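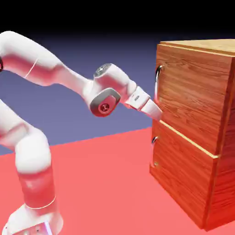 Nollulero Drawer Tasks

Data card and README, version 3

Summary

Nollulero is a set of simulated episodes in which a single robot arm works on a two-drawer cabinet. It was put together for the parts stores at Thaler, where small spares are kept in drawer cabinets and issued by hand over a counter. The data is used to train and check the control policy before anything is tried on the floor. This card covers what is in the set, how it was made, and what the people in the stores can expect from it.

Contents

The set holds 300 episodes. Of these, 226 are marked as complete and the rest as failed or stopped early. Failed episodes are kept on purpose and carry a reason code. Please don't filter them out before reading the section on labels.

Each episode folder has:

episode.json -- task name, start state, result, reason code
states -- joint positions and gripper opening at every step
actions -- commanded targets at every step
frames -- rendered views from a fixed viewpoint
notes.txt -- free text from the reviewer, often empty

Tasks

open_upper: open the upper drawer from closed
open_lower: open the lower drawer from closed
close_any: close whichever drawer is open

There is no picking task. Taking a part out of a drawer, checking it against the request and handing it over stay with the stores staff, and this release doesn't change that.

Why drawers

Before work started, the Bosteck team spent time at the counter and wrote down what the clerks did over a shift. Opening and closing came up far more than we had guessed. Clerks bend for the low drawers all day, and the heavy ones are the ones people complain about. The clerks also told us which jobs they did not want handed over. Matching an old part number to its replacement was first on that list, and talking to the mechanics was second. Both were left out of scope.

The planned setup is simple. The clerk scans a request, the arm opens the drawer and backs off, the clerk takes the part and confirms, and the arm closes the drawer. The clerk can refuse the arm at any step and open the drawer by hand.

What changes for stores staff

Job titles and headcount are outside the scope of this project and no figure in this card should be read as a staffing estimate. What does change is the order of the work. Clerks will confirm each pick on a screen, which adds a step. They will have to wait for the arm to back off before reaching in, and in trials with a mock-up this was the part they liked least. Someone on each shift will need to know how to clear a stop. Training for that is paid time and is booked with the shift lead, not fitted in over breaks.

Confirm times are logged for fault finding only. They are stored without a clerk ID. If you build on this set and add live data from the stores, keep it that way, or talk to the staff reps first.

Simulation notes

Episodes were rendered in Usedeo. The floor and backdrop are plain, and lighting is fixed for the whole release. Cabinet position is varied a little between episodes. Drawer friction is varied too, but the range was set from a few cabinets only and is probably too narrow for the older ones near the loading door.

Labels

An episode is complete when the drawer reaches its target position and the arm has returned to its rest pose. A drawer that opens all the way while the arm stays in front of it counts as failed, code BLOCKED. This looks harsh if you only care about the drawer. For the clerk standing next to it, a drawer you can't reach into is not open.

Other codes: SLIP, MISSED, LIMIT, TIMEOUT. Reviewers disagreed on 27 episodes, mostly between SLIP and MISSED. Those have both codes listed, separated by a comma.

Known problems

No people are modeled, so the set says nothing about safe distances.
Drawers are empty. Loaded drawers pull differently.
Label holders and hanging tags are missing from the cabinet model.
Several close_any episodes start with the drawer open only a crack, and the result is marked complete after a very short push.

Use

Fine for training, testing and teaching. Not to be used as evidence that an arm is ready to run next to people -- that needs a site assessment.

Changes

Version 3, December 2022: added close_any, split reason codes, removed duplicate start states.
Version 2: fixed gripper opening units in the states files.
Version 1: first internal release.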